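3.2 Where people put small things at home

Storage research has mostly asked how much a home can hold. We were far more curious about how people decide where a thing lives, and the answers from our Pleltedville survey were a delight to read. Of 1,379 households contacted, 740 returned a full diary of one week's putting-away. 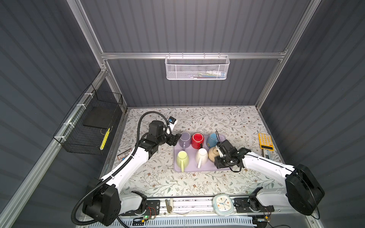
Wall storage drew the warmest comments in the diaries. People like to see what they own without opening anything, and mesh came up again and again as the favorite. A white perforated basket hung from a crossbar, as in the first picture, leaves small packages faintly visible from outside, and diary keepers said that a glimpse like this was enough to stop them buying duplicates.
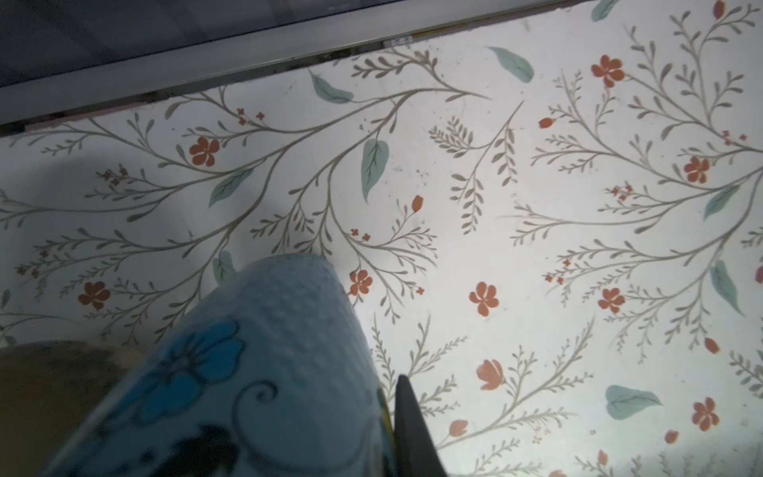
Pattern was the surprise of the study! Households in Trirnau with plain tabletops cleared them less often than those with printed ones. Florals such as the orange-red blossoms and teal leaves on white seem to be treated as something worth keeping in view — a finding we would love to see tested elsewhere.

Figure 2. A patterned surface. 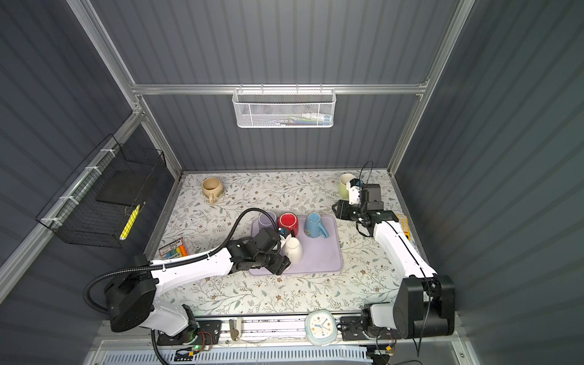 Department of Household Studies, Hendricks Campus

Mugs were the most widely traveled objects in the diaries. In the 235 homes with open shelving, they moved between rooms more than any other item, and 200 of those homes had no fixed place for them at all.
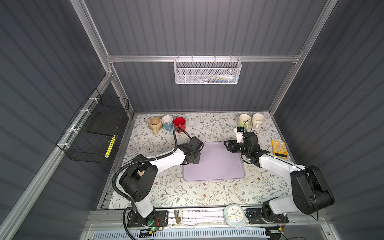

Gotetti, commenting on an early draft, felt that we had made too much of visibility and that habit alone could explain the return rates. We reran the June diaries with that in mind, and the effect got smaller but held up.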